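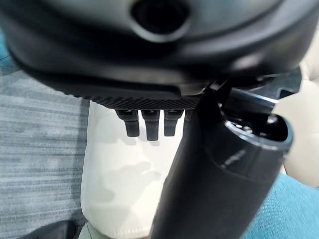
Can one person build a working robot hand at home? With a bought-in arm, a lot of evenings and a shared workshop for the cutting and drilling, a patient amateur can get a hand that closes on household things and lets go of them again.

Pauline Fairclough has been at it since December. She repaired sewing machines for a living and had never written a line of code when she joined Gasura, a members' workshop behind a tile shop. She now goes there for the pillar drill and does everything else in her own sitting room.

The hand is called Ernari, after a boat her father owned. It has a rounded dark grey housing and short black fingers that hang from a palm with a diamond-pattern surface. Fairclough got through four versions of the palm. The first was smooth and she did not like the way things slid about on it.

"I thought the fingers would be the hard part," she says. "The fingers were fiddly, but I'm used to fiddly. It was the wiring at the wrist that had me in tears."

The money went mostly on motors. Her notebook puts the total at £646, leaving out the arm, which she bought second-hand from a packaging firm that was closing. The control board is a Vurkero, sold in kit form, and took her two attempts to solder. A camera sits down by the hand so that she can go back over a grasp afterwards and see where each finger was.

She practises on what is in the house. Bottles come up a good deal. A matt black one is awkward, she says, as the software has trouble telling its dark side from a shadow, and a round body gives flat fingertips very little to press on. Soft things bring another sort of trouble. The hand will close on a cushion and report that it has hold of something when it only has a pinch of cover.

Each session is written up by hand. In one long run she logged 76 attempts, and the notes beside them are short: "too early", "thumbed it over", "good", "good", "cable".

Other members have started to take an interest. Kaewmanee, the workshop's own project, is a sorting arm for the scrap bins, and its builders have asked for her palm drawings. She has given them the third version as well as the fourth — the third is easier to cut.

Anyone starting out would do well to copy her order of work. She built a single finger and ran it on the bench for up to four weeks before making another. The cables were left long and trimmed last. She kept every failed part in a biscuit tin with a label saying what had broken, and she still goes through it when something new gives way.

The next job is a softer covering for the fingertips. She has tried bicycle inner tube, which left marks, and is now cutting up a pair of washing-up gloves.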